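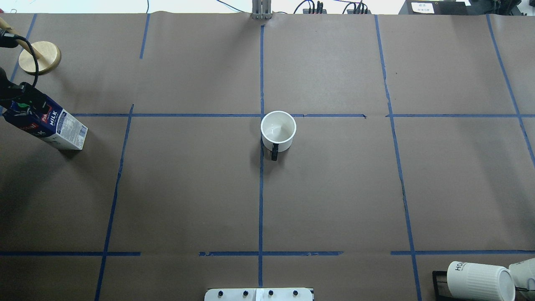 作業台の天板養生と、マグカップの置き場所について意見を求めます。天板は長さ2,070 mmで、全面にクラフト紙を敷き、青い塗装用マスキングテープで格子に区切る方式です。目的は天板の保護と、物の定位置を言葉で指定できるようにすることの2点。困っているのは交点の扱いで、白いマグ(黒い取っ手)を中央の縦線と奥寄りの横線の交点あたりに置くと、どのマスに属するのか決められません。線上に置く運用を認めるか、必ずマスの内側に置かせるか。もう1点、コップ掛けを木製ツリーと黒いワイヤーラックのどちらかに統一したいと考えています。
投稿者:daishi_hozen

Re: 作業台の養生とコップ掛け
投稿者:kamihaba90
線上は認めないほうがよいです。テープの分だけ段差ができるので、底の小さい器は座りが変わります。マス指定なら「左から2列目、奥から1段目」で済みますが、線上を認めると指定の書式が2種類になります。
格子のピッチはいくつですか。

Re: Re: 作業台の養生とコップ掛け
投稿者:daishi_hozen
長手方向の横線が芯々で503 mmです。半端なのは、500 mmで墨出ししたあと、テープの幅を見込んで貼り直した結果です。縦線の間隔はまだ測っていません。

Re: Re: 作業台の養生とコップ掛け
投稿者:rokkaku_bit
反対意見を書きます。線上は認めるべきです。マスは範囲しか示せませんが、交点は一点に決まります。再現性を求めるなら、交点のほうが精度が出ます。段差が気になるなら薄手のテープに替えれば済む話で、私のところはPrestnessの薄手に替えてから器の座りで困ったことはありません。

投稿者:kamihaba90
薄手は剥がすときに裂けます。紙の表層も一緒に持っていかれるので、紙の交換周期が短くなりました。Prestnessも試したうえでの話です。

投稿者:rokkaku_bit
剥がす角度の問題では。起こして引けば裂けやすく、寝かせてゆっくり引けば紙の毛羽だけで済みます。低温の部屋だと話は別ですが。

Re: 作業台の養生とコップ掛け
投稿者:daishi_hozen
テープは現行品のまま、もう少し様子を見ます。コップ掛けの比較をまとめました。

1. 木製ツリー(Trindinus)
円形の台座に、斜めの支柱と短いペグが付いた型。上のペグに赤いカップを逆さに掛け、左側の低いペグに白いマグを掛けています。台座が丸いので向きの基準が取れず、掃除のたびに支柱の傾く方向がずれます。重心は掛ける側に寄ります。 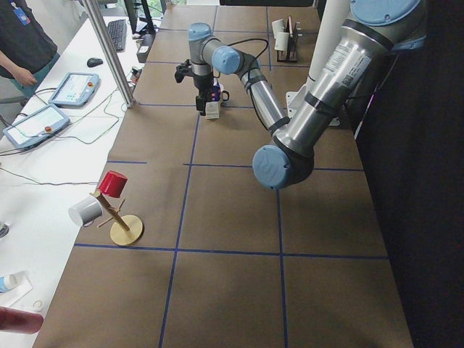
2. ワイヤーラック(Nonness)
底が矩形なので、テープの線に平行に置けます。同じマスに戻したとき、向きまで揃えられるのが利点。欠点は、器を傾けて保持するため、口の向きが器ごとに変わることです。

3. 共通事項
どちらも紙の上に直接置いています。滑り止めはまだ入れていません。価格はラックが3,209円、ツリーは以前からあるもので購入額の記録がありません。

投稿者:soko_no_maru
木のほうを残す意見です。ワイヤーは取っ手の細い器だとペグの先端で当たり音が出ますし、釉薬に線状の金属痕が付くことがあります。木は音も痕も出にくい。向きの問題は、台座の縁に鉛筆で印を入れ、紙側にも合わせ印を付ければ解決します。

投稿者:kamihaba90
合わせ印は紙を替えるたびに引き直しです。手間の総量で見るとワイヤーに分があると思います。それと、丸い台座で掛け位置が片側に偏っているなら転倒側の余裕を測ったほうがよいです。満載にして、ばねばかりで支柱の上端を水平に引き、台座の反対側の縁が浮く値を記録してください。

投稿者:daishi_hozen
測定は次の紙交換のときに行います。ばねばかりはRieger倉庫のものを借ります。

Re: 金属痕について
投稿者:rokkaku_bit
soko_no_maruさんの金属痕の件は、ペグ先端の処理によります。裸の線材を切りっぱなしにしたものは確かに付きますが、先端にキャップがあればかなり減るはずです。手元のラックはどちらですか。 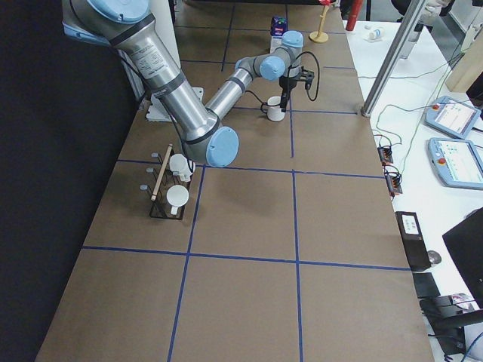 金属痕の判断材料として、ラックの現況を書きます。設置位置は左側の列、奥から2段目のマスです。ペグの先端には灰色の玉が付いていて、白いマグが2個、上の右寄りと下の段に掛かっています。切りっぱなしではないので、先端での傷は優先度を下げました。むしろ気になるのはペグの根元側で、取っ手の内面が線材に直接触れます。下の段のマグは口が手前を向くため、ほこりの面ではツリーに逆さ掛けした場合より不利です。
投稿者:daishi_hozen

投稿者:soko_no_maru
根元に熱収縮チューブを被せればよいです。ただ玉があると、通すには内径に余裕が必要で、収縮率の高い品でないと緩みが残ります。玉が外れる構造かどうか、先に確認を。

投稿者:rokkaku_bit
チューブを入れるなら食器用途として使える材質か確認してください。取っ手の内側だけの接触とはいえ、洗ったあとすぐに掛けると水がチューブの端に溜まります。私なら何もせず、痕が出たらクレンザーで落とします。

投稿者:kamihaba90
そこはrokkaku_bitさんに同意。線上の件は引き続き不同意です。

Re: 暫定の運用
投稿者:daishi_hozen
当面は次のようにします。
・器はマスの内側に置く。交点は位置合わせのときだけ使い、その場合は「縦線名+横線名」で書く。
・ラックは左列の奥から2段目で固定し、底の長辺をテープと平行にする。
・ツリーは撤去せず、転倒側の測定が終わるまで併用。
・チューブは入れない。
縦線の呼び名は未定です。左を「L」、中央を「C」とする案がありますが、台の反対側から見ると左右が逆になるので、窓側と壁側で呼ぶ案も出ています。

投稿者:soko_no_maru
方位で呼ぶのはやめたほうがよいです。台を動かした時点で破綻します。天板の端に刻印なりラベルなりで原点を決めて、そこからの番号にしてください。

投稿者:daishi_hozen
了解しました。原点のラベルは紙ではなく天板の側面に貼ります。6月の紙交換のときに番号も振り直します。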